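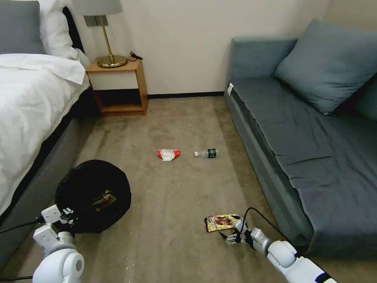
ok thread on house rules for running two arm cleanup robots in real rooms. been writing these for our group all week and people keep asking for them so dumping it here, long, sorry. first rule is the one everybody skips: write down what counts as trash BEFORE the arms move. Snack packet, easy. Red and white wrapper, easy. Water bottle lying on its side with the cap still on? is that trash or is that somebody's water. Our sheet says capped bottle = ask. Not bin. Ask.

2/ the ask rule costs time, yes. We run 45 minute sessions and asking eats into it. Still in. You throw out one guest's half bottle of something and you're the robot people who throw out guests' stuff, forever

3/ second rule, two arms, one job each, said out loud before start. One arm owns the bin. Other arm owns the floor. They swap only when both are stopped. We had a version where either arm could do either and the wrists met over the bin twice in one morning. Nothing broke. Rule got written that afternoon

4/ the bin arm doesn't travel with the bin full. Sounds dumb until you've vacuumed the same crumbs three times

5/ bin goes close to the bed base, out in the open on the side where the walking path isn't. Soft bins tip. If yours is a soft one keep the fingers above the rim and let go, don't push down into it. pushing down is how you end up wearing the bin on the gripper

6/ speed. Our cap in a furnished room is 20 percent of whatever the arm does on the bench. Yes it looks slow. Thirumalai Kurian wrote that one into the Brellongate sheet and I fought him on it for a month and he was right, so, there you go, in public

7/ people rule. No one inside reach while the arms are live. Reach means reach plus whatever it's holding. Tape on the floor if you can. On carpet we use flat cones becuase tape pulls fibers and then housekeeping hates you, correctly

8/ stop button is in a hand. Not on the bed. Not on the sofa. Not "right there". In a hand, thumb on it, and the person holding it has no other job. no phone. no notes. If they need to scratch their nose they say hold

9/ we log every stop. Every one, even the silly ones. 32 stops logged for the Ploltudetti rooms so far, most of them silly. The silly ones are where the good rules come from imo

10/ cables. ok this is the one I'd tattoo on people. Any cable that hangs off a wrist gets a slack check at full stretch, all four directions, before you go live. Any cable that runs along the floor gets walked with your eyes from end to end. Guest cables too. Phone chargers on nightstands are off limits, arms don't go near them, no exceptions even if it's "in the way"

11/ same for lamps. Anything tall and thin on a small table has a keep out zone around it. Write the zone down as a distance and measure it. "Careful near the lamp" is not a rule, it's a wish

12/ somebody asked in replies, do soft things count as obstacles. Yes. Loose duvet hanging over the side of a bed is an obstacle. Depth readings on white bedding can be junk, and a finger joint will happily grab a fold and keep going. Our sheet: tuck it or treat the whole side of the bed as a wall

13/ do NOT tuck it if it's a guest room in use and you didn't get the ok. See rule about other people's stuff. Basically half of this thread is the rule about other people's stuff

14/ picking. Flat foil packets are the worst. Shiny, bendy, they slide. Come down slow, fingers open wider than you think, pinch the edge and not the middle. If you miss twice, stop and re-aim. Third try on the same spot is how you get carpet in the hand. we allow two. It's on the sheet as TWO in capitals

15/ and lift straight up first. a hand's width, pause, then go sideways. If there were chips left in it the pause is when you find out

16/ stains. Arms don't do stains. If there's a mark on the carpet, the log says mark on carpet and a person deals with it later. We had an operator at Aubert try to scrub one with a gripper pad. please don't

17/ before photo and after photo, same spot, same height. Not for show. It settles the "was that there before" argument in ten seconds and you WILL have that argument

18/ wipe the fingers between rooms. All of them, and the joints. Multi finger hands hold crumbs in the knuckles and then you're dropping room one's crumbs in room two. Simple gripper takes a minute, the jointed hand takes longer, budget for it

19/ and the hand that touched trash doesn't touch pillows. Ever, same shift. I don't care that you wiped it. Himard does a separate bedding kit with its own fingers, we copied that

20/ handover. Person leaving tells person arriving three things: what's live, what's odd, what's half done. In words, face to face, even if it's in the log. Took me way too long to get people doing this and it's the cheapest thing on the list

21/ who can change a rule: anyone can ask for a change, one named person says yes, and the sheet gets a new version number the same day. No pen edits. We found a printed copy with a pen edit that raised the speed cap and no name on it. Not a fun meeting

22/ training. 115 supervised picks before you run without someone next to you. Mixed items, not all bottles, bottles are the easy ones. Soft wrappers, foil, crumpled paper, stuff half under furniture. People go "that's a lot". It's two afternoons

23/ under furniture btw: if you can't see the far end of the thing, you don't pull it. Could be a wrapper. Could be the corner of someone's bag. Get a light, look, then decide

24/ q from replies: is this all in some official standard already. There are standards for robots sharing space with people and you should read whichever apply where you are, w/ someone who knows them. This is the layer under that. Room level stuff. Bin, bottle, duvet

25/ q: one page or ten. One page, both sides, big type. If a rule doesn't fit, cut words. Ours was nine pages in the first version and I watched a guy sign it without turning over page one

26/ will put the clean version up once Thirumalai has gone over the cable section agian, he has opinions about the slack check. If your sheet does capped bottles differently tell me how, that's the one we still argue about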